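Lamrani Reed and Roll Board > Workshop > Player pianos

Keeping track of parts on a long rebuild?

Tanveer_S
Posted 2020-09-25

Hi all! First rebuild, so go easy. I've brought home a 1917 Odska upright player from a church hall in Ponholm and I'm completely in love with it. Walnut case, hardly a chip on the keys, and the spoolbox still has that lovely old brass colour. The bellows cloth is shot and the tubing crumbles if you look at it funny, but the action moves!

My question is about the stripdown. The stack is coming out in December and I've been told everything has to go back exactly where it came from. How do you all manage that? I've got baby food jars, a pile of envelopes and a dining table I'm only allowed to use for so long.

kulsoom_m
Oh, you lucky thing. Those have a gorgeous bass for an upright.

Open, shallow bins, every time. Jars are a menace, you end up tipping them out to find one screw. I do one bin per deck of the stack and one for anything I haven't identified yet, and they stay on the bench where I can see into them.

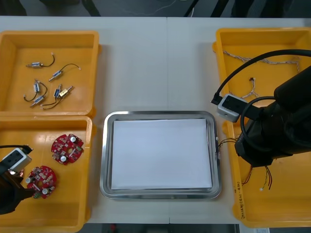

The other thing is to write the note number on each pneumatic before you lift it, in pencil, on the wood and never on the cloth. The cloth goes in the garbage and takes your number with it. Ask me how I learned that one.

Geza Barta
I have to disagree with Kulsoom on the open bins, sorry. Dust. Sawdust gets into valve seats and you'll be chasing leaks for months. Lidded boxes, labelled on the end, stacked on a shelf. Mine have lived that way since my first Zurnalel and I've never had a valve contaminated.

kulsoom_m
Géza, I put a tea towel over them at night! Valves get boxed, I'll give you that. Screws and guide pins don't care about a bit of dust.

Shoaib O.
Somewhere between the two for me. I also do electric conversions, so there's wiring mixed in with the leather and felt, and whatever I'm in the middle of gets a tray of its own.

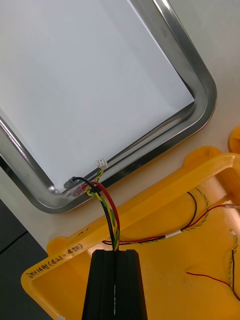 White panel and steel frame, with the connectors along the lower rail

Back to Tanveer's stack. Before you unscrew anything, check whether the pneumatics were stuck on with hot hide glue. If somebody has been in there with white glue, set aside a lot more time. Mine took most of a winter, and I enjoyed nearly all of it.

noreen_farooqui
Welcome Tanveer! I've done this at the kitchen table with two kids underfoot, so here's my order of work:

1. Photograph the tubing from the front, both sides and underneath, before you touch it. Tag both ends of every tube.

2. Take out the spoolbox first, then the stack. Bag the long screws with the bracket they came from.
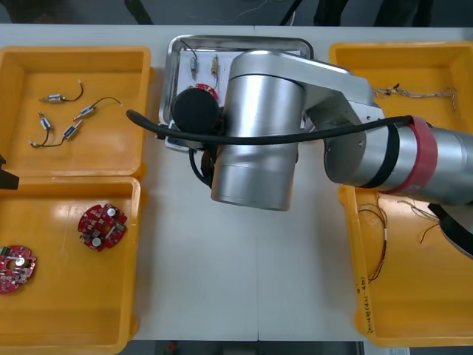 3. Do one deck from start to finish before opening the next. You'll get better as you go, so start in the treble where the small ones are fiddly but use less cloth.

4. Test each pneumatic by closing it, covering the port and letting go. If it creeps open, find the leak now.

5. Leave the pump for last. It's heavy, it's filthy and it's the most satisfying job of the lot.

Geza Barta
Good list, but I'd do the pump first. If the pump is weak you can't judge anything else.

noreen_farooqui
I test off a small vacuum box, so it doesn't hold me up. For a beginner without one, yes, fair point.

Shoaib O.
Pump first from me too. And Tanveer, go for bins with a decent rim. I like them down both sides of the table and the work in the middle, then you aren't reaching across anything.

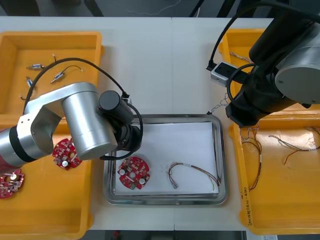

Bins at the sides, metal tray between

Tanveer_S
This is brilliant, thank you! I'm going with open bins for hardware and lidded boxes for valves, which I hope keeps the peace. Pump first. The quote I had from a shop was 3000 dollars for the stack alone, so I'm very happy to be buying cloth and glue instead.

Does anyone know what thickness of cloth the small pneumatics want? The old stuff is too perished to measure.

kulsoom_m
The thinnest you can get for the treble. Look for a scrap under the hinge end, it's often still sound there. And please post a recording when it plays!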